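Perguntas frequentes sobre o serviço de recolha e devolução de encomendas

Esta página reúne as respostas às questões colocadas com maior frequência pelos clientes da Modeo relativamente a prazos, devoluções e pontos de entrega. As condições gerais de venda prevalecem sobre a informação aqui apresentada.

Qual é o prazo para devolver um artigo?
O cliente dispõe de 54 dias a contar da data de receção da encomenda. Os artigos adquiridos em regime de saldo estão sujeitos ao mesmo prazo. Terminado este período, o pedido deixa de poder ser submetido na área de cliente.

Como se inicia um pedido de devolução?
O pedido é efetuado na área de cliente, no separador «As minhas encomendas». Após a seleção dos artigos e do motivo, é emitida uma etiqueta em formato PDF, que deve ser impressa e colada na face maior do volume. As etiquetas anteriores devem ser retiradas ou totalmente cobertas.

É obrigatório utilizar a embalagem original?
Não. Pode ser utilizada qualquer caixa de cartão em bom estado, desde que feche por completo e não apresente marcas de outras transportadoras. No caso do calçado, a caixa do fabricante deve seguir no interior de uma segunda embalagem e não pode receber etiquetas nem fita adesiva.

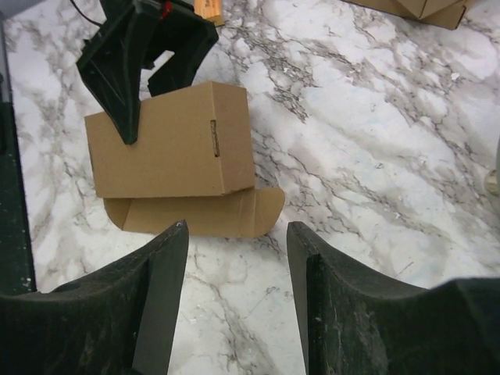
Os artigos da gama Calloway, por incluírem peças de vidro, devem ser acondicionados com material de proteção em todos os lados. A Modeo não se responsabiliza por danos resultantes de acondicionamento insuficiente.

Onde pode ser entregue o volume?
Os volumes até 3 kg são aceites em todos os pontos de recolha da rede Skidlow. Acima desse peso, a entrega é feita no armazém de Flevham ou mediante recolha ao domicílio, que deve ser marcada até às 16h00 do dia útil anterior.

A devolução tem custos?
A primeira devolução de cada encomenda é gratuita. As seguintes têm o custo indicado no momento do pedido, deduzido do valor a reembolsar. Para encomendas de valor superior a 200 euros, todas as devoluções são gratuitas.

Quando é efetuado o reembolso?
O reembolso é processado depois da verificação dos artigos em armazém, pelo mesmo meio de pagamento utilizado na compra. O cliente recebe uma mensagem de confirmação por correio eletrónico. O tempo até à disponibilização do montante depende da instituição bancária.

O que fazer se a encomenda chegar danificada?
A ocorrência deve ser comunicada através do formulário de reclamação, com fotografias do artigo, da embalagem exterior e da etiqueta de transporte. Recomenda-se que a embalagem seja conservada até à conclusão do processo. Nas encomendas de valor superior a 800 euros, a transportadora pode solicitar uma inspeção presencial.

É possível trocar um artigo por outro tamanho?
As trocas diretas estão disponíveis apenas para vestuário e calçado e dependem das existências em armazém. Nas restantes categorias, deve ser pedida a devolução e efetuada uma nova encomenda.

Os prazos são alterados em algum período do ano?
Em dezembro, o tratamento das devoluções pode ser mais demorado. O prazo concedido ao cliente para submeter o pedido mantém-se inalterado.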